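News from the Robotics Club at Dovhaniuk 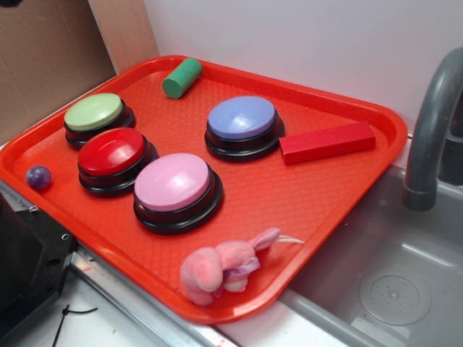
If you stopped by our room this fall and wondered why a bunch of teenagers were so wrapped up in push buttons and little blocks, well, the answer is the tabletop challenge! It comes around in December, and this year the club decided to enter the beginners' division for the first time, which has meant a lot of late afternoons and more snacks than I care to add up.

The idea is simple to say and surprisingly hard to do. A student types in a short instruction ("press the blue button," or "put the purple ball by the green block"), and the arm has 60 seconds to carry it out with no help from human hands. The four button colors were easy for the kids to agree on. The order of the tasks was another matter, and I believe we are on our third list now, each one taped over the last.

Solomiia Yurchenko has been leading the button group, and she has the patience of a saint. Pressing straight down on a round cap sounds like nothing at all until you watch a program come in a hair too far to the left, over and over, and then she goes back to the numbers and starts again. Solomiia Dmytriv (yes, we have two, and yes, they both answer when you call) took on picking things up. Blocks hold their shape when you squeeze them and plush toys do not, so the soft pink one has become her special project, and she has grown quite fond of it.

Between them and the rest of the group they have logged 257 practice runs in the club notebook, with a note beside every miss. Parents, do ask to see it. Some of those notes are very funny.

We will hold an open practice on 29th October in the club room, and families are warmly invited to come and type in an instruction or two. We have 20 chairs, so younger brothers and sisters may end up on the rug. If you have small, colorful odds and ends at home that you could spare, please send them along with your student in a bag with your name on it.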